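Magazine > Technology > Work and Home

The Plate Problem: Can Machines Do the Chores Yet?

02/05/2018
By a staff writer

When I was a child, my grandmother washed the dishes after every meal and she never looked at her hands. She looked out of the window and talked. I have thought about this often while writing this article, because the people who try to teach the same work to a machine must look at the hands all the time.

The question I wanted to answer is simple. We have machines that weld cars and machines that play chess better than any person alive. Why is there still no machine that will clear my kitchen table? I put this question to the people at Raltby, a small workshop where two robot arms are fixed to a wooden bench and the daily work is dishes, sponges, scissors and cups.
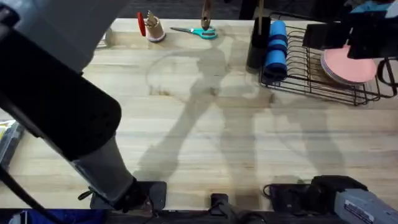

The bench at Raltby, with scissors, a paper cup of utensils and the dish rack along the far side.

The program at Raltby is called Dokeo. It began in August with a list of 12 chores, which were chosen by asking families what they like least to do at home. Putting plates in a rack was near the top of the list. It seemed to the team that it would also be one of the easy ones. They gave it two weeks, and they needed four months.

A plate is difficult for several reasons. It is thin at the edge, it is smooth, and when it stands next to another plate the space between them is very small. A person feels this space with the fingertips. Most arms of this kind feel very little, so they must depend on their cameras, and a camera is easily confused by a shadow or by a wire that crosses in front of the thing it wants to see. A dish rack is almost nothing but wires.

The team keeps a written record of every attempt. When I visited, the book for the plates had 947 lines. I was allowed to read some pages. "Too low." "Touched the rack." "Good." "Good." "Let go too early." It is a strange kind of diary, but I enjoyed it more than many novels.

Soft things make a different trouble. A piece of foam changes its shape when it is held, so the machine can't be sure where the end of it is. If it holds too lightly, the foam turns. If it holds too hard, the foam bends and then jumps out when the fingers open.
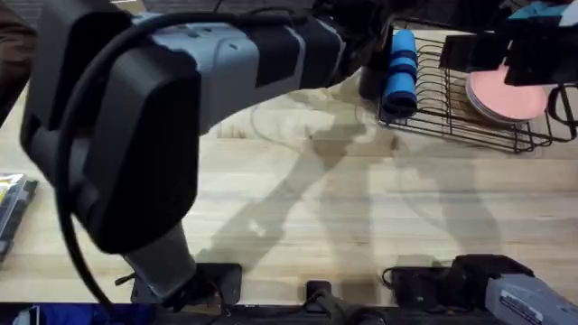
RALTBY, August

On the shop floor the story is more cheerful. Vondwood, a maker of wooden shelves, uses arms for sanding and for moving boards from one table to another. The boards come always in the same size and from the same side. The manager's office told me that they are satisfied, but also that the arms stop completely when somebody leaves a glove on the table. A worker comes, takes the glove away and presses the green button.

El Sherbiny, a family bakery with 2 shops, had less luck. They rented one arm to stack trays at night. It stacked the trays well, and then the bakery changed to trays with a higher edge, and all the teaching had to be done again. They sent the arm back in the spring and gave the job to a cousin.

I believe these two cases explain most of the situation. In a factory we can arrange the world for the machine. At home the machine must accept our world, and our world has a sock on the chair and a spoon inside the wrong cup. Every kitchen I know is different from the one beside it, and also different from itself in the morning.

So my grandmother's work is safe for some years more. At Raltby they now want to begin with glasses, which they have avoided until today. They have bought a large number of cheap ones, and also a new broom.

Related
Who Repairs the Repair Machines?
A Short History of the Dishwasher
Our Readers Write: The Chore I Would Give Away First
Small Bakeries and the Price of Night Work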